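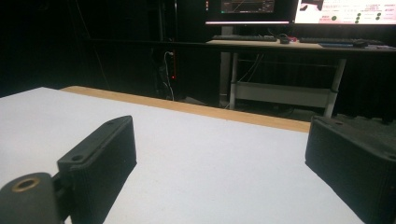 *Dindness, 25 January 2020*

### 4.2 Comparing the finger cameras

We compared two camera settings on the Panden hand-held gripper. In both, the camera looks forward over the fingers, so the fingers fill the lower part of the view and the table lies between them. The short setting uses an exposure of 400 microseconds and the long one 2000. Room lights were kept low, with dark curtains behind the table. Each setting was used for the same set of reaches over the white board.

At the long setting the fingers blur when the hand moves fast. The screw holes and brass-colored bushings on the links are easy to track when the hand is still, and we used them as reference points.
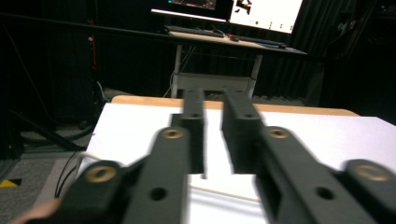

One reader of the August draft asked whether the blur matters at all, given that the Drirka controller takes finger width from the encoder. It does for our purpose - the encoder gives the width but says nothing about where the tips are over the board.

We kept 609 clips at the short setting and 424 at the long one. Clips with a lost reference point were left out of both counts.

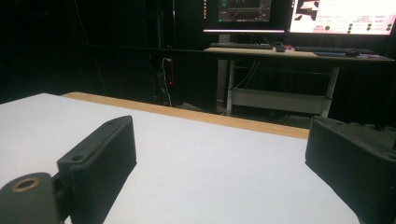

### 4.3 Two-handed trials

The second comparison used a gripper in each hand and a head-level view. Figure 3 shows the left gripper over one end of a power strip and the right one held open.

**Figure 3.** Two hand-held grippers at the board. 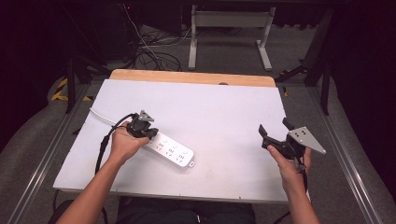
R. Marinho

The cable on the left gripper was the main limit on reach in these trials. We shortened it by around a third and repeated them at the short setting only.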